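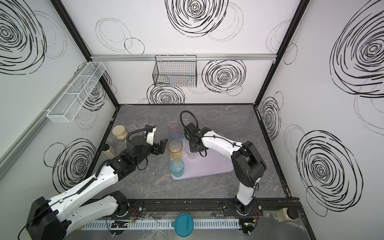
Issue 15

How I make cordial for a crowd (and don't run out of cups)

I've been in charge of drinks at the Brarside summer fair for long enough now that people just assume I'll do it, so I thought I'd write down how I go about it. It's a big jug of fruit cordial, a lot of cold water and a bit of planning. You can do the whole thing in a small kitchen the week before.

Start with the syrup. I use a kilo of sugar to a litre of water, warmed gently in the biggest pan I've got until you can't feel any grit on the bottom with a spoon. Don't boil it hard, you only want it clear. Take it off the heat and tip in your fruit — in June that means strawberries for me, hulled and chopped, plus the peel and juice of four lemons. Lid on, leave it overnight somewhere cool.

Next day, strain it through a clean tea towel set in a colander. This takes ages! I used to squeeze the towel to hurry it up and got cloudy cordial every single time, so go and do something else for a couple of hours. Then bottle it in whatever you've scalded clean and keep it in the fridge. I use mine within a week.

Now the sums. I mix one part cordial to six parts water, and a litre of cordial made up like that fills 35 small cups if you pour 200 ml each. Last year we poured nearly 160 cups in the afternoon, so five litres of cordial did it with a bit over for the people packing up (and me).

Cups next. I gave up on paper ones after a windy year when half of them ended up in the hedge. Hard plastic ones you can wash are far better, and coloured ones are easier to spot when they've been left under a chair. 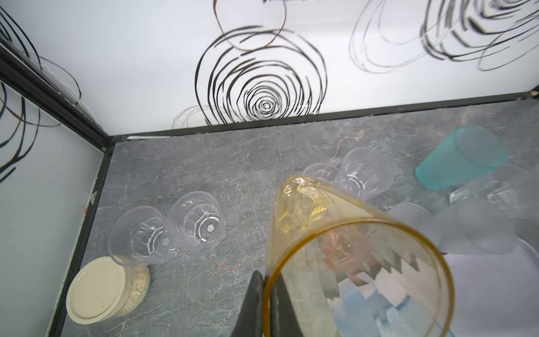
Amber plastic cup, tilted.

If you're borrowing cups from several places, put a dab of nail varnish on the base of each lot so they get home again. I learnt that the year we mixed up the Zorkside hall set with the school's, and it took me most of an evening with a tea towel over my shoulder to sort them out.

For the table itself, I set out cups on trays, right way up, only as many as I can fill in one go. Pour from a jug with a lid, two litres at most, as anything bigger wrecks your wrist by three o'clock. Keep 2 washing-up bowls underneath, one for dirty cups and one for slops. Ice goes in the jug, never in the cups, or you'll be fishing bits out for small children who've changed their minds.

Wasps will come. A saucer of neat cordial at the far end of the field helps a bit, and so does wiping the table down every time you refill.

Washing up is hot water, not much soap, then upside down on a rack until they're properly dry before you stack them. Stack them damp and they'll stick together and smell odd by the next time you want them.

I'm trying a rhubarb and ginger one next, same method but with the fruit cooked in the syrup for ten minutes first. If it works I'll put the amounts up.

2,365 shares
15 comments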